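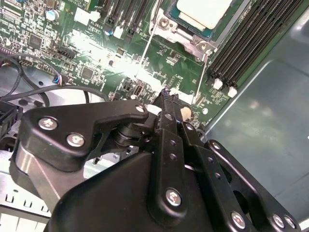

Recording teleoperated demonstrations inside a computer chassis

By Adhiambo Kombo
1 March 2020

This guide covers how we collect demonstrations for board-level work at the Brorham bench: memory modules in and out, small cable plugs, coin cells, and the retention levers on processor sockets. It assumes you already have a leader arm and a follower arm talking to each other and a wrist camera that records. If you don't, start with the Tanui setup page and come back when the follower tracks the leader without lag you can feel.

Open tabletop tasks forgive a lot. Chassis work doesn't. The walls limit how far you can tilt the wrist, the cables get between the fingers and the board, and metal surfaces throw light back at the camera. Most of the steps below deal with one of those three things.

What you need

A leader and follower pair with a two-finger gripper
A wrist camera that can see at least one fingertip at all times
A scrap server or desktop machine, unplugged, with the cover off
Two clamps or a non-slip mat for the chassis
A diffuse lamp
Isopropyl alcohol and lint-free wipes
A grounding strap for whoever reaches in to reset the task

Use scrap hardware. You will scratch a board sooner or later, and it is hard to practice well when you are worried about the price of the part.

Step 1. Prepare the machine

Unplug it and press the power button once to drain what is left. Remove the cover, the air duct if there is one, and any expansion cards that block the way in. Take the heatsink off if your task is on or near the socket.

You then have to decide what to do about the thermal paste. For socket tasks, wipe the processor clean. For anything else you can leave the paste where it is, but set a keep-out height over the socket in the controller. Paste on a serrated fingertip ends up on every part you touch afterward, and grip on a small plug gets unpredictable.

Route loose cables the way they would be in a working machine. It is tempting to tie them all back. We did that for our first batch and the policy we trained had no idea what to do when a bundle drooped over the board. Leave them in, and move them a little between episodes.

Step 2. Fix the chassis and find your reach

Clamp the chassis to the bench so that it can't slide when the gripper pushes. Put the follower's base on the open side, far enough back that the elbow stays bent at the deepest point of the task.

Before recording anything, drive the arm slowly to each place it will need to go and stop there. Look at the gripper from the side with your own eyes, not through the camera. You are checking the parts the operator can't easily see: the outer linkage of the fingers, the screw heads, and the back of the gripper body. On our gripper the linkage swings outward when the fingers open, and next to a chassis wall it will touch before the fingertip gets anywhere near the work. If this happens, approach with the fingers nearly closed and open them only as wide as the part requires.

Save the poses that worked. We keep 14 for the current board.

Step 3. Set the light

Turn off any lamp that points straight down. Solder mask is shiny, and a bare lamp will wash out a patch of the board completely. The patch moves when the camera moves, so a plug that was clear on the way in may vanish as you get close.

Place the diffuse lamp low and to one side, then lock the camera exposure. Run the arm through your saved poses and watch the image at each one. A little glare away from the work is fine, and having some in the data does no harm. Glare on the part you are handling is a reason to move the lamp.

Step 4. Scale the leader

One-to-one motion is too coarse for this work. Set the leader so that a large hand movement makes a small fingertip movement, and put the change of scale on a foot pedal if you have one. Murali Kandasamy wrote the pedal mapping we use, and it is in the Grutum repository under the input settings.

Set the force limit low. Start at 6 newtons for contact with the board and raise it only for tasks that need it. Pushing a memory module home takes a good deal more than that, so give that task its own profile and don't leave it switched on for the others.

Step 5. Practice without recording

Do the task until you stop thinking about the controls. For most people this takes an afternoon. Signs that you are not ready yet:

You hover over the part for several seconds before touching it
You correct the wrist angle after contact
You let go and regrip more than once

A policy learns the hovering along with everything else.

Step 6. Record

Each episode should go the same way.

Start from one of the saved poses, picked at random.
Move to a point just above the part and line up the fingertip.
Lower until you make contact. Pause briefly.
Do the task in one smooth movement if you can.
Back straight out before turning the wrist.
Stop the recording once the fingers are clear of the board.

The fifth item is the one people skip. Retention levers, socket frames and module latches all have edges that will catch a finger moving sideways – and a lever wire bends easily.

Keep failed attempts if you recovered from them. Throw out any where someone reached in to help, and any where the force limit tripped.

We record in sets of 28 and then take a break. Operators get sloppy after that, mostly in the retreat. Change something between sets: the angle of the chassis, the lamp, the way the cables lie.

Step 7. Check the data the same day

Play back the wrist video at double speed with the gripper position plotted underneath. You want to see the fingertip in view at the moment of contact in every episode. If the gripper's own body hides the part, make a note of the starting pose and take it off the list.

Check that the video and the joint data line up. Pick an episode with a clear contact and compare the force spike with the frame where the finger stops. More than a couple of frames apart means the clocks have drifted, and the whole set needs to be realigned.

How many episodes

For unplugging a small cable, roughly 200 good episodes got us a policy worth testing. The levers needed more, and we were still adding to that set through February. Memory modules are harder again, mainly due to the latches, and will get a page of their own.

Problems we have run into

Finger slips off the plug. Clean the serrations first. If it still slips, grip lower on the plug body and away from the wires.

Arm shudders near the wall. The elbow is probably close to straight. Move the base back and redo step 2.

Policy stops short of the board. Check the exposure lock. We lost a week at Cundunholm to a camera that had gone back to automatic after a restart.

Questions about the pedal mapping should go to Murali. For anything else on this page, write to me.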